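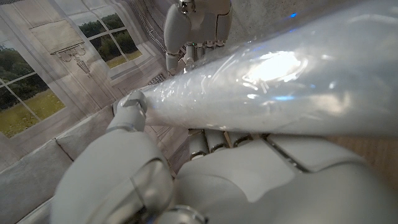

Daumen an der unteren Hand drückt zu früh zu

Tevik_Bastler
Moin zusammen, ich mal wieder mit meiner Zweihandzelle. Gegriffen werden bei uns dicke Rollen in Klarsichtfolie, die untere Hand trägt mit den vier Fingern, der Daumen geht ans linke Ende, und die zweite Hand fasst von oben drüber. Läuft eigentlich schön, nur kommt der untere Daumen seit dem Seilwechsel immer einen Tick vor den Fingern an und schiebt mir die Rolle weg. Hab den Nullpunkt neu angefahren und die Vorspannung nach dem Blatt von Clinlow eingestellt (600, wie immer). Wo würdet ihr weitersuchen?

flatileo_fan
Hast du den Nullpunkt mit oder ohne Daumenkappe angefahren? Bei unserer Habte macht das richtig was aus! Die Kappe mit dem kleinen Bolzen vorn trägt ja auf, und wenn die beim Referenzieren fehlt, stimmt der Anschlag hinterher nicht mehr.

Tevik_Bastler
Mit. Glaub ich jedenfalls, der Wechsel war im Oktober und ich hab mal wieder nix aufgeschrieben.

N. Uniyal
Ich würde die Finger gar nicht so lange verdächtigen und erst mal die Vorspannung runternehmen. 600 ist für ein frisches Seil viel zu stramm. Wir fahren am Anfang 245 und gehen nach 1000 Zyklen hoch, wenn sich alles gesetzt hat.

Leonie K.
Da muss ich widersprechen, Narendra. Mit 245 hast du Spiel im Daumengrundgelenk, und dann wandert dir bei glatter Folie jede Rolle. Lieber die 600 lassen und die Verzögerung im Ablauf anpassen. Der Daumen darf erst los, wenn alle vier Finger Kontakt melden.

N. Uniyal
Verzögerung ist für mich Pflaster draufkleben. Wenn es vor dem Seilwechsel ohne ging, muss es danach auch ohne gehen.

Leonie K.
Die Zelle muss aber morgen wieder laufen und nicht schön sein :-)

flatileo_fan
Bevor ihr euch haut: schaut mal in die Fugen zwischen den Segmenten. Bei uns saß da ein Fitzel Folie drin, und ein Finger kam deswegen zu spät. Sah genauso aus, als wäre der Daumen zu früh. Pinsel, bisschen Druckluft, fertig. Und die obere Hand gleich mitmachen, wenn man eh dran ist.

Tevik_Bastler
So, war gestern Abend noch dran. In den Fugen war nichts, leider. Also neu referenziert, diesmal garantiert mit Kappe, und der Versatz ist kleiner geworden, aber nicht weg. Jetzt probier ich die 245 aus, und wenn mir damit alles wegrutscht, bau ich Leonies Verzögerung ein. Schritt 7 in der Anleitung sagt zur Reihenfolge übrigens gar nichts, falls da noch jemand reinschauen wollte.

N. Uniyal
Schreib bitte den Wert vom Grundgelenk mit auf, vorher und nachher. Sonst raten wir nächstes Mal wieder.

Tevik_Bastler
Mach ich, Zettel klebt schon am Schaltschrank.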